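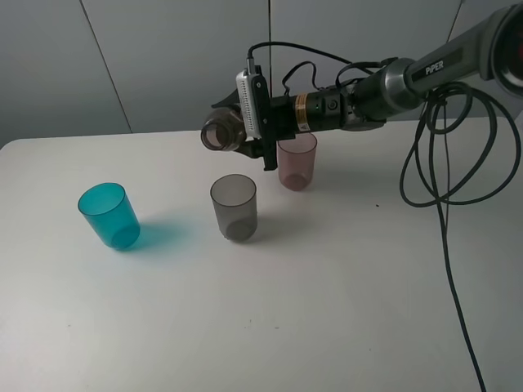
Unit 8: Site visit, Nemwood manipulation lab
Course handout – read before the written report

This site uses cookies to keep you signed in and to measure page traffic. Accept | Manage settings

1. Purpose of the visit

The visit covers material from Units 4 through 7: grasp planning, wrist-mounted sensing, and learning from recorded demonstrations. Nemwood is the teaching annex of Veltham, and the cell shown to course groups is a single-arm tabletop setup used for small-object handling. The demonstration is run by Shaohua Qiu. Questions on data handling go to Hongjun Xiao, who maintains the recording software, Dasimance.

Groups enter at 3 p.m. Bring the signed safety sheet. Bags stay in the hallway.

2. The cell

The arm is a PiPER with a black parallel gripper. A camera module is mounted at the wrist and moves with the gripper. A second, fixed camera covers the workspace. The two views are recorded together with joint positions and the gripper opening.

The workpieces are translucent plastic cups on a white tabletop: teal, smoky gray and pale pink. The smaller differences matter for the report. The teal cup is strongly saturated and throws a cyan-tinted shadow on the table. The gray and pink cups are much weaker in color, and the dark disk of the bottom can be seen through the wall. A segmentation method based on color alone has to deal with both cases, and with the tinted shadow, which can be labeled as part of the teal cup if the threshold is set too wide.

Depth is the other difficulty. Active depth sensors often return missing or wrong values on clear and translucent plastic, either from the far wall or from the table behind it. Nemwood does not use depth for this task. The policy works from color images and joint state only.

3. The task

The routine is called Cao in the lab's task list. The arm picks up one cup at a time and places it inside a target cup, until the cups form one stack. The target is named at the start of each run.

Phases, as logged:

Approach. The gripper moves to a point above the rim with the fingers open.
Grasp. One finger goes inside the cup and the other outside, so that the wall is pinched.
Lift. The arm raises the cup until it clears the others.
Transfer. The cup is carried over the target.
Release. The fingers open and the arm retracts straight up.

A rim grasp needs only a small opening, but it leaves the cup free to rotate about the line of contact. Once the cup has tilted, its mouth no longer points where the controller assumes it does. The wrist camera helps here, as it sees the cup relative to the fingers. Note also that the gripper can hide part of a cup from the fixed camera when it is working close above the table.

4. Demonstration data

The set shown to visitors has 31 recorded episodes, all collected by teleoperation. Cup positions are changed by hand between episodes. The target color is also varied – otherwise the policy can learn to go to one location and ignore the instruction.

Episodes in which a cup falls over are kept and flagged. Hongjun Xiao will explain the flag format. Students who took the fall section should note that the time stamps are now taken at image capture and not at file write, so the alignment step from Exercise 3 is no longer needed.

5. What to watch for

Cable routing. The arm cable lies in loops beside the workspace. Work out which arm poses would pull it across the cups.

Wrist angle at release. Compare it with the angle at grasp. A change suggests slip between the fingers and the cup wall.

Speed. The arm slows before contact. State whether this comes from the operator's recorded motion or from a limit in the controller. Ask if it is not clear.

Background. The wall behind the table is pale gray and the table is white. Consider how the pink cup, with its light tint, would be handled under dimmer light.

6. Report

Four pages maximum, one report per pair. Include a phase diagram of the task, one failure case with a proposed cause, and a short paragraph on how you would change the camera placement. Do not include joint logs in full; a plot of gripper opening against time is enough. Use the units from the course template.

Reports are due at the end of January. Late work follows the standard course rule.

Shares: 8 | Comments: 4

Related items
Unit 7: Recording and replaying demonstrations
Exercise 3: Aligning camera and joint data
Safety sheet for lab visitors
Reading list: grasping transparent objects
Unit 9: Evaluating a manipulation policy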